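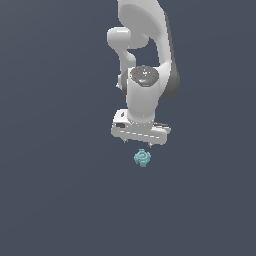
*Bras blanc sur fond gris ardoise, image de synthèse.*

# moltis-obd

Relevés de tension batterie et codes défaut pris sur prise OBD II, atelier Kenside. Format CSV, un fichier par véhicule. Version du 4 avril 2019.

Lire au moins la partie "Pièges" avant d'ouvrir un ticket svp.

## Contenu

- `releves/` - 600 fichiers CSV, séparateur point-virgule
- `codes/` - table des codes défaut, libellés en français (pas tous traduits, voir plus bas)
- `outils/` - 3 scripts Python, pas de dépendance à part `pyserial`
- `brut/` - trames telles que sorties du boitier, non nettoyées

Rien sur les clés ni l'antidémarrage. Pas la peine de demander, ce n'est pas dans le périmètre.

## Matériel

Deux boitiers : le Chong (Bluetooth) et le Stuteck (USB). Même connecteur côté voiture, pas le même débit. La colonne `boitier` vaut `C` ou `S`.

Chong : contact mis AVANT d'appairer, sinon il renvoie des zéros. Code d'appairage sur l'étiquette.
Stuteck : câble court de préférence. Avec une rallonge on perd des trames. 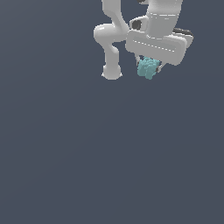
## Colonnes

| nom | unité | remarque |
|---|---|---|
| `t` | s | depuis le branchement |
| `u_bat` | V | brute, non lissée |
| `regime` | tr/min | vide si moteur coupé |
| `temp_eau` | °C | vide sur certains diesels |
| `dtc` | - | codes séparés par une virgule |
| `boitier` | - | `C` ou `S` |

7 colonnes dans les fichiers de janvier : il y a un `km` en plus, à la fin. Abandonné ensuite, trop de compteurs illisibles par la prise. `lire.py` l'ignore.

## Utilisation

1. Copier `outils/config.exemple.ini` en `config.ini`, mettre le bon port.
2. Moteur coupé, brancher le boitier, mettre le contact.
3. Lancer `python capture.py --boitier S` (ou `C`).
4. Attendre la ligne `PRET`. Démarrer le moteur.
5. Ctrl+C pour finir. Le CSV est écrit a ce moment là, pas avant - ne pas fermer la fenêtre à la croix.
6. Passer `python verif.py fichier.csv`. Si ça sort `TROU`, refaire la capture.
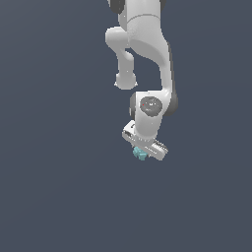 ## Pièges

- `u_bat` à 0.0 en début de fichier : Chong pas encore appairé. Sauter ces lignes.
- 44 fichiers sans aucun `dtc`. C'est normal, véhicules sans défaut.
- Virgule décimale dans les fichiers du Stuteck, point dans ceux du Chong. Oui c'est pénible. `lire.py` gère les deux.
- Codes constructeur (P1xxx) : libellé `INCONNU` le plus souvent, la signification change d'une marque à l'autre.
- Encodage UTF-8 partout sauf `codes/anciens.csv`, resté en Latin-1.

## Confidentialité

Numéros de châssis retirés. Il en traine peut-être dans `brut/`, si vous en voyez un le signaler et on purge.

## Licence

CC BY 4.0 pour les données, MIT pour les scripts. Citer "Moltis, relevés OBD".

## A faire

- finir la traduction des libellés
- passer `anciens.csv` en UTF-8
- option `--duree` pour `capture.py`, commencée, pas testée sur le Chong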